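Kalton opens its doors for demonstration of simulated gripper training

31 July 2020

Kalton held an open afternoon at its Lindsay site this week, showing customers and local engineers how it uses computer simulation to prepare robot arms for handling soft and awkward household goods. It was the first time the company had let outsiders see the work since the project, called Tudari, moved out of its early phase.

Visitors were taken through the simulation room in groups of 5. Each session began with a short talk on the physics software, followed by a run of simulated tasks on the main screen and a period for questions. The talk was given by Evander Paterson, who leads the Tudari team.

Paterson said the purpose of the simulated workspace is to let the control software make its mistakes cheaply. A task is set up as a virtual table with a few everyday objects on it. The arm then attempts the task again and again, with the starting positions, the lighting and the surface colours changed between attempts. In the present series each task is run 1000 times before the results are reviewed. A set of 100 further runs, using layouts the software has not met before, is kept back for testing.

The task chosen for the afternoon was a tissue box. It is a harder problem than it sounds. The box is light and slides easily, so a gripper that pushes too hard will move it across the table or crush its side. The tissue is softer still, and its shape changes as soon as anything touches it. Paterson said that cloth and paper remain the slowest items to simulate, and that the tissue in the current model is a compromise between accuracy and computing time. Its edges are coarser than those of a real tissue, and it does not tear.

Shadows were another topic that came up in the talk. The rendering used for training is deliberately plain, and shadows are drawn at low resolution to save time. The team has found that this does little harm when the software relies mainly on the position of the fingers, but that it matters more when camera views are used alone. A finer setting is available and is switched on for a small share of the runs.

Several visitors asked how well the results carry over to a real arm. Paterson was cautious. He said that grasping rigid objects transfers fairly well, and that soft objects do not yet transfer well enough for the company to publish a figure. Friction at the finger pads is the main source of error. The pads on a physical gripper pick up dust and wear down, and the simulated ones stay as they were on the first day – a difference the team now tries to cover by varying the friction value from run to run.

The second half of the session dealt with logging. Every attempt is stored with joint positions, finger opening and rendered views from more than one angle, including one close to the gripper. The files are then sorted by a tool named Trudetti, which was written in house and marks attempts where the object has moved further than expected. Nearly 630 attempts from the latest tissue box series have been marked in this way and are being checked by hand. Most of those checked so far involve the box turning as the fingers close.

Kalton does not plan to sell the simulation software on its own. The company said it will go on using it to prepare control programs for its existing customers, and that a version able to handle folded cloth is in preparation. No release date was given.

A second open afternoon is planned for September, when the same task is to be shown on a physical arm next to its simulated counterpart. Places will again be limited by the size of the room, and those who were unable to get in this time will be offered them first. Booking is through the site office at Lindsay.
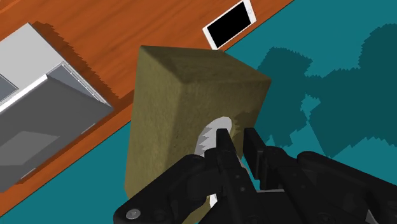

Marlow: I'd like to see the September session include a box that is almost empty. A full one has some weight to hold it down, and the last few tissues are the ones that never come out cleanly. Does the model change the mass of the box between runs as well as the friction, or is that fixed?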